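Oiling a wooden tabletop

Allow one evening for the work and leave the top to cure until Friday before normal use. 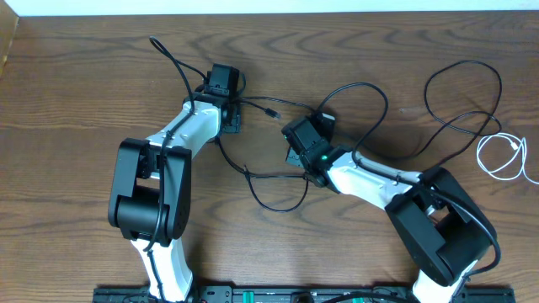 What you need
Hardwax oil, 2 lint-free cloths, 180 and 240 grit paper, a vacuum with a brush head.

Method
1. Sand with the grain, 180 first, then 240. Do not press on the edges.
2. Vacuum, then wipe with a barely damp cloth. Wait until dry.
3. Apply a thin coat along the grain. Wipe off the excess after ten minutes.
4. Recoat the next day.

Lay used cloths flat outdoors to dry. Oily cloths left in a heap can catch fire.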